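Final report, spring project. Team name is Drirnar (don't ask, it was the only one we all hated equally). Written by Ekene Babalola with notes from the rest of the group pasted in. Code is in the club folder under drirnar/final.

# Teaching a two-arm setup to clear a desk

## What we set out to do

Original plan from the proposal: get two arms to tidy a small desk. Pick up pens, put them in a pot, move the pot out of the way. The arms are the pair in the back lab, we call them Hisen and Bai. Hisen is the left one. Bai is the right one and has the newer wrist.

We did not want to program every motion by hand. Last year's team did that and their report is mostly a list of joint angles. We wanted to record people doing the task with handheld grippers, same finger shape as the ones on the arms, then train on the recordings. So a person does the job, the camera on their head sees what the arm would see, and the gripper logs where it is and how far open.

What we cut along the way:

- moving the pot (arms kept bumping each other)
- anything with paper on the desk, too floppy
- the voice command idea from the proposal, never started

So what is left is: marker on table, pot on table, marker goes in pot. Sounds small. It took the whole term.

## Hardware

Two handheld grippers, both wired. We tried a battery version for a week and the clocks drifted so the left and right logs didn't line up with the video. Went back to cables. Cables are annoying but the timestamps are good.

Fingers are printed. First set was smooth and markers rolled right out. Second set has a flat inside face with a thin rubber strip glued on. The glue matters more than the rubber. Superglue cracked, the contact stuff from the shop cupboard held up.

Mounting plates on top are for the tracker. Tighten all the bolts. We lost an afternoon of data to one loose bolt, the tracker was rocking a tiny bit and every grasp in that batch looks like it happens next to the object instead of on it.

## Recording

Target was 400 good demos. We ended up with 402 after cleaning, and threw out 40. Reasons for throwing out, from the log:

- tracker dropped out
- person talked to somebody and stopped halfway
- marker fell off the table
- forgot to press start (more than once, sorry)

Rules we settled on after the first batch:

1. Start with both grippers open and apart.
2. Left hand stays low unless it's needed.
3. Move the marker to a new spot every time. Not just left and right, turn it too.
4. Don't rush the release.
5. Look at what you're doing. The camera is on your head so if you look at the clock, the video is of the clock.

Rule 3 is the big one. In the first batch we all put the marker down in pretty much the same place without noticing, and the model we trained on it just drove to that spot and closed on air if the marker wasn't there.

Rule 5 sounds dumb but we found it in the data.

## Training

Nothing fancy. Image from the head camera plus the two gripper poses go in, next short chunk of motion comes out. We shrunk the images because the lab machine kept running out of memory. Final run was 3,893 steps, which is an odd number because the machine got rebooted for updates and that was the last checkpoint saved. We looked at the loss, it was flat already, so we kept it.

We tried three chunk lengths. Short ones were jittery. Long ones were smooth but didn't correct if the marker got nudged. Middle one is what we used in the demo.

One bug worth writing down for next year. Left and right were swapped in the loader for the first two weeks. The model still trained fine and the loss went down, it just sent Hisen to do Bai's job. Check your labels before you train and plot a few trajectories on top of the video. Takes ten minutes.

## Picking the objects
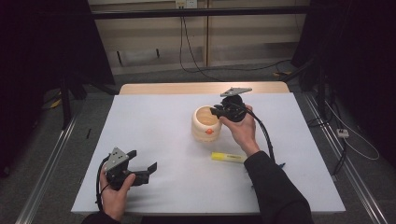
Choosing what to put on the table took longer than it should have. We started with a clear plastic cup and black pens, and the depth estimates on the cup were junk. We wanted a container that shows up well and has a wide opening, and something to pick up with a strong color. The pair we like is the cream pot with the ridges around it and a yellow highlighter lying flat on the white table cover. Yellow on white worried us at first but the darker cap end gives enough to go on, and it also tells the model which way the marker is pointing. The black fingers stand out against the pot too, so it's easy to check in playback how close the right gripper is to the rim.

The white cover was a late addition. Bare wood top had a grain the model seemed to latch onto. Can't prove that, we changed the lights the same day. Should have changed one thing at a time.

## Results

Mixed. When the marker starts near the middle and roughly sideways, Bai picks it up most tries and gets it over the pot. When it points straight away from the robot, it fails a lot, the wrist has to turn further than we ever turned it in the demos. That's a data problem and it's on us.

Dropping it in is the weak part. The arm goes to the right place and then opens slightly early, so the marker hits the rim and bounces. We think it's from demos where people were in a hurry (see rule 4, which we wrote too late).

Hisen mostly just hovers. It learned that from us, since the left hand doesn't do much in this task. We should have picked a task that needs two hands or dropped the left arm completly.

At the Biltgate showcase in May it worked on the second try in front of people, then twice more, then knocked the pot over. Crowd liked that one best.

## What's left for next team

- Record more with the marker pointing away.
- Redo the release part. Maybe just collect short clips of only the drop.
- Give the left arm a job, like holding the pot still.
- Fix the start button, or add a beep. Please add a beep.
- Spare finger set is in the drawer under the printer, labeled. The unlabeled bag is the old smooth set, don't use those.
- Back up the raw logs. Ours are on one drive and it makes a noise.

## Who did what

Ekene: training code, this report, the swap bug. Everybody did recording shifts. The fingers were a group effort and so was the glue on the bench, which we will scrape off in July when the lab opens agian.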